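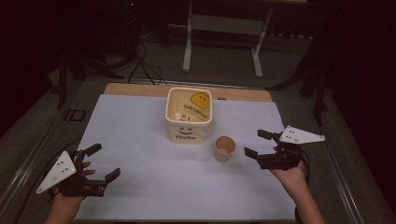 Psarras hand-held gripper pair with tracking plates, open jaws, paper cup and square container on the table.

Psarras Hand-Held Gripper, Pair

Two-finger grippers for recording bench tasks by hand. Each unit has a black body and a white marker plate. Sold as a left and right set.

Jaw force: 15 N
Warranty: 2 years
Part no.: 1947

Compared with the Dirnberg pair at our Gitdale shop, the Psarras jaws close with less finger effort. The Dirnberg is easier to clean. Light paper cups need a slow squeeze with either model.

Loan sets: ask Sofia Bakalis at Lemmont.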